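Unit 6 handout: Notes from the Clalix open day, Claltville

Read before lab. Bring your own notes if you came along in January!

Tapio Hirvonen ran the floor for us and was generous with his time. The Clalix group works on kitchen tasks for robot arms, and the demo hall is set up as a row of stations. I took more away from the first one than from a month of slides.

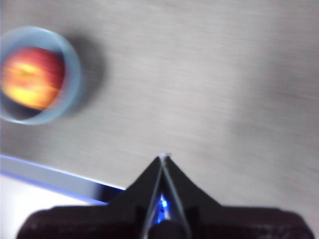 Wrist views are the thing to study first. The camera rides with the hand, so the gripper stays crisp while the world smears. Look at the apple in the blue bowl — the red and yellow run softly into the rim, and the two fingers below are sharp. Any detector you train has to live with that. Tapio puts their wrist set at around 3000 clips.

Terms to know: wrist view, fixed view, approach, reset.

Station 8 was doors and knobs, my favorite.

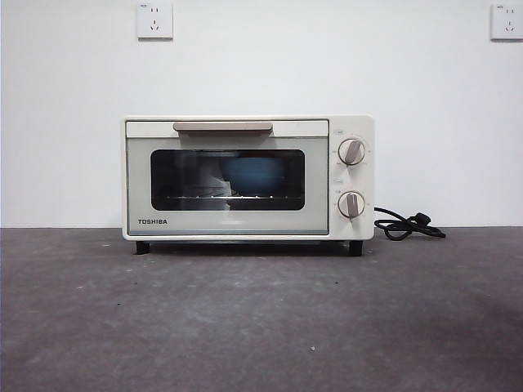
Hinged doors ask for an arc, and an arc is hard to plan from one view. Before anything moves, you want the handle, the hinge side and the free space in front. A toaster oven like the Toshiba gives you a long flat bar to grab and two round knobs with bar-shaped grips, whose angle can be read from a fixed camera. Lovely problem!

For lab: sketch a gripper path for opening that door, then one for turning the upper knob. Massawe's chapter on contact helps, p. 165 onward.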